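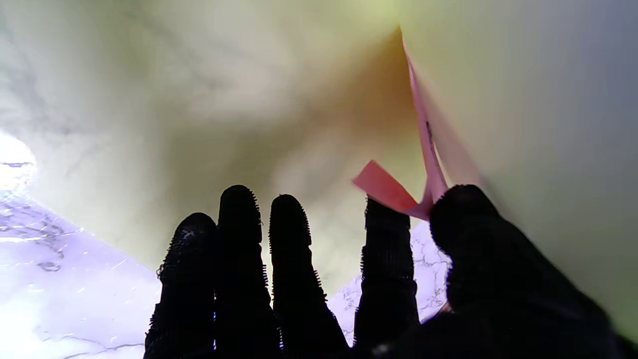
Section 2: Folding and Placing the Petal Strips

Petals are where your Riltside window panel starts to look like a garden, and this is the part most of us at Brillico would happily do all day! You will be making long, thin petals from colored paper and setting them against a translucent sheet so that daylight comes through behind them. The fold you want to learn first is the short one down by the grip, like the little flap sticking out to the side on the pink strip, with the long part rising to a slender point. Once your fingers know that fold, every other shape in the guide is a variation on it.

Before you start

The full panel uses 146 strips, sorted by color into paper sleeves. You don't need them all out at once. Pick one color, slide out a small handful and close the sleeve again (they drift off the table if anyone opens a door). You will also need the folding stick, the glue pen, the clear backing sheet and the penciled layout from Section 1.

Wash and dry your hands. Hand cream leaves marks on the paper, and you'll see them the minute the panel goes up in the light.

Folding a petal

1. Lay a strip flat with the wide end toward you and the pointed end away. If both ends look square, it is a stem strip; put it back for Section 3.

2. Measure a thumb's width up from the wide end. Make a light pencil tick on the back.

3. Fold the wide end over to the left at the tick, on a slant. The slant matters! A straight fold gives you a petal that stands stiff as a ruler, and a slanted one leans over beautifully.

4. Press the crease once with the folding stick. Press from the middle outward.

5. Pick the strip up just below the crease, between finger and thumb, and let the long part stand free. Hold it in front of the window for a moment and look at the lean. Too upright? Open the fold and slant it a bit more.

6. Repeat until you have enough for one flower. The small flowers take five petals and the big one in the center takes 10.

Note: Left-handed folders can send the flap to the right. Just keep it the same for the whole flower. Mamta Goel, who drew the Riltside layout, folds all of hers to the right and they look wonderful.

Caution: Do not sharpen the points with scissors. They are already cut to shape, and a trimmed point tends to curl when the glue goes on.

Placing the petals

7. Put the clear backing sheet over your penciled layout and hold it down with tape at two corners only. Leave the other corners loose so you can lift it and peek.

8. Touch the glue pen to the flap, never to the long part. One dot is plenty.

9. Set the flap on the center mark of the flower with the point facing out. Press and count slowly to five.

10. Work your way around, letting each petal overlap the last one by a sliver. Where two colors cross you get a third one for free – pink over yellow is my favorite, and it really sings on a Saturday morning with the sun low.

11. Leave the finished flower flat for 10 minutes before you move the sheet.

Caution: Keep the glue pen capped between flowers. Dried glue on the tip will drag the paper and can tear a strip right at the crease.

If something goes wrong

A petal won't stay down: lift it, wipe the flap with a dry cloth and use a fresh dot.

The crease has cracked: use that strip for the lower leaves, where the overlap covers it.

You are short of one color: spare sleeves are sold separately. Ask for Javness pink or Messina yellow by name, as the shades in our other kits are a touch darker.

Go on to Section 3, Stems and Leaves, when all the flowers are down.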